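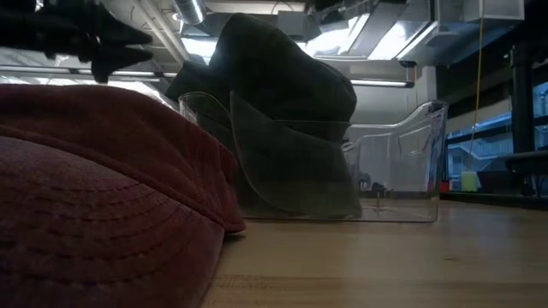 January 23, 2004

My cough is almost gone and I went again to the evening choir in Stitdale. I joined in the autumn to improve my English, and I did not expect that the singing itself would become so important for me. We stand in two rows, the low voices behind, and I am still in the wrong place because I cannot decide if I am an alto. It was cold in the hall and many of us kept our coats on until the first pause. I would have been glad of a cap like the dark red one with the stitched brim, faded or not, because the draught comes down exactly on my head. We began with the slow song about the river. I know all the words now, but I still sing "through" as if it had a t in front, and I hear it myself every time.

After that we tried the new piece, which has 4 parts and changes the key in the middle. At the change we all became quiet, one after another, like people who are not sure if the shop is open. We repeated it 6 times. At home in Adov we had a school choir, and there the teacher would have shouted. In Stitdale they say "lovely, once more", and I needed some weeks to understand that "lovely" can mean it was bad. 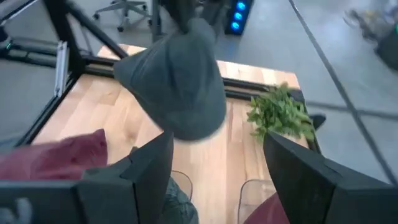 The woman on my left told me that I should stop looking at the paper and breathe before the key changes, not during it, and that she had made the same mistake for eight years. I tried it her way and it was better, at least in my ears. I wrote a small sign for breath in my notes, in pencil.

In March we will sing in Plosau together with their choir. The church there has seats for 900 people, so I hope very much that they do not all come. The bus will leave early and we must wear black, and I have only the brown shoes. 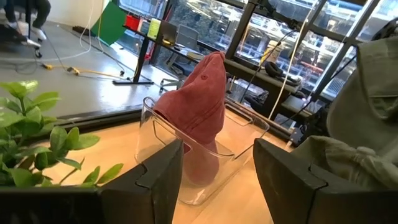
I could buy black ones, but I would rather save the money for the train to Adov at Easter. Perhaps polish will do it, if I stand in the second row. Tomorrow I must practise the middle part alone, eight bars only, and slowly. I also have to return the library book and ask about the heating again.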